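## シミュレーションのキッチンセル、初期姿勢の決め方

**siiri_bite**
Paria のキッチンセルを引き継ぎました。初期姿勢で手首が棚板の前まで上がっています。エピソード1528以降、そこからの動き出しで肘の関節が制限に当たって止まります。設定はいじっていません。 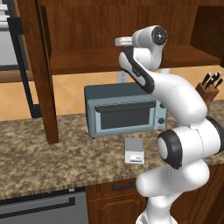 *正面視点。手首は棚板の前、グリッパは空*

**h_kutt**
姿勢ファイルが古い版のままでは。第3関節の値を見てください。うちは81度で止めています。

**siiri_bite**
第3関節は50度でした。81にすると肘は当たりませんが、今度は上リンクがオーブンに近い気がします。

**vija_v**
81度には反対です。上リンクを下げるより、土台を手前に6センチずらすほうがいい。オーブンのつまみを回すタスクがあるなら、その前は空けておきたいです。

**h_kutt**
土台を動かすと、記録済みの軌道が全部使えなくなります。関節側で直すべきです。

**vija_v**
軌道は Haltance の変換スクリプトで座標を直せます。うちでは別のカメラ視点も足して、戸棚の扉を開けた状態でも干渉を確認しています。
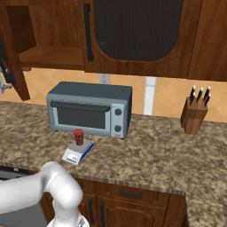 扉は開閉の両方で衝突判定を回してください。閉じた状態だけで通しても、開けたとたんに引っかかることがあります。

**h_kutt**
確認のやり方には賛成です。土台の件は意見が変わりません。

**siiri_bite**
まず関節の値だけ変えて、扉の開閉両方で回します。だめなら土台を動かします。ログは今夜貼ります。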